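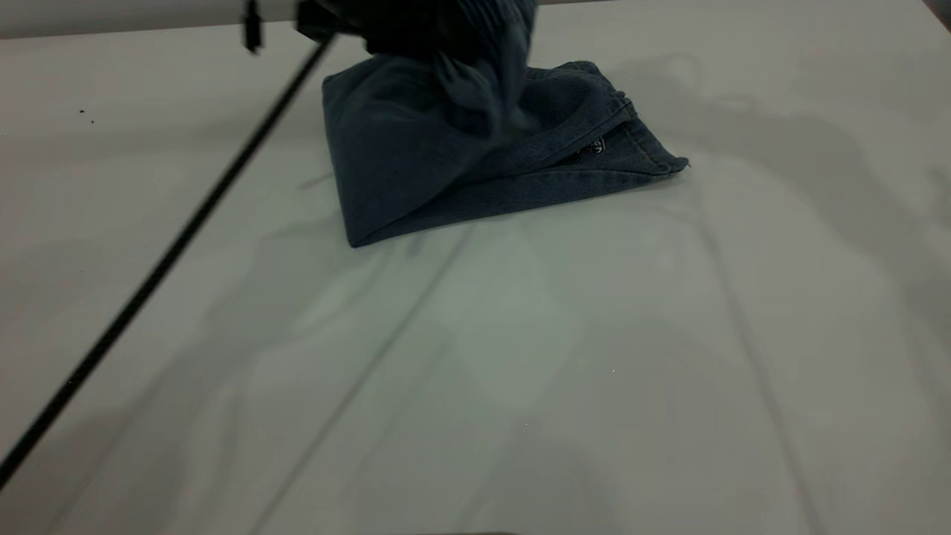

Notebook 6, p. 200

Jun 14, 2018

Denim folding, white table. Continuing from the Kekley pages. Ingvild Boström wants one fold that will do for the whole Leder order so the packers don't have to think about it. Order is 2,000 pieces, jeans and shorts mixed, first 1,000 due out in August.

Started with the compact bundle. Legs together, then over, waistband left toward the right-hand side so the rivet or button can be got at without opening the piece. The long folded edge faces the packer. That edge comes up thick and round in this weight of denim and won't lie down under a flat hand. Ruppert cartons are shallow, so the thickness matters more than the footprint. Try a board on top overnight and measure after.

Problem with picking up. If the piece is taken from the middle of the top, the cloth gathers and twists there and the creases run down into the flat part. The pocket opening gapes too. Better to slide a hand under the folded edge and carry it like a book. Write this on the card for the table. 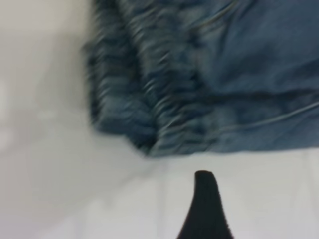 Same trouble with the waistband or a cuff or hem if it gets pushed in from the side - it scrunches, and then the whole piece has to be shaken out and done over. Smoothing from the seam outward works. Smoothing toward the seam drives the slack into the fold and leaves a ridge.

Indigo: wiped the table with a damp white cloth before lunch and again after. Faint blue on the second cloth. Kept both in the sample envelope. Ask Hilodport if this lot had the extra rinse, the invoice only says "washed." If not, tissue between pieces, and that has to go in the carton height as well.

To do
- board test, shorts and jeans separately
- new card for the table (carry from the folded edge)
- carton inside height, Ruppert drawing is the old one
- call Hilodport re rinse

I.B. prefers the waistband on top for the label. Have not tried it with the heavier jeans yet.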